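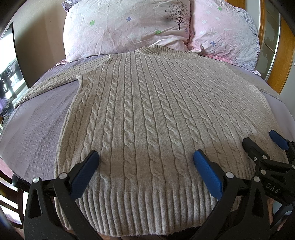
From: Aurelia Ruchti
To: cillmont-dev
Date: Jan 11, 2019
Subject: Re: [cillmont-dev] keypoints on knitwear

Joon-young Woo wrote:
> The hem detector is fine on T-shirts but on the cable-knit clips it
> keeps snapping to the rope stitches. Is anyone else seeing this, or is
> it my config? I'm on the September weights.

Not your config, I get it too! I went through 279 knitwear frames last night and the bad ones nearly all have the same trouble: the cables run straight down the front and throw strong little shadows, so the edge filter likes them better than the real outline. Pale side of the sweater is worst, the contrast against the sheet is tiny there. 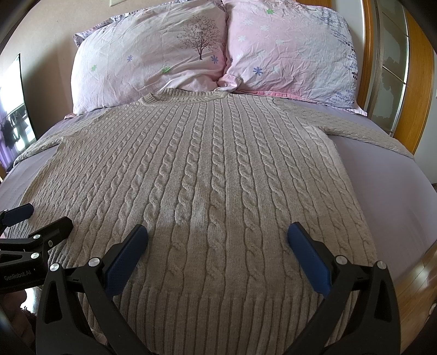

What got me excited is the line just above the ribbing where the cables stop. The texture changes all at once from big twists to narrow parallel ribs, and it's a lovely cue even when the hem itself runs out of view. I added a small texture head (2 classes, rib / not rib) and trained it on 3,000 patches. Hem error dropped from 20 pixels to single digits on my clips. Collar got better too, for free!

Still broken: sleeves that fold over the side of the mattress. The planner wants a cuff point and the net happily makes one up. Chang-ho, could your visibility score go in before the grasp planner?

Branch is rib-head, please try to break it.

Aurelia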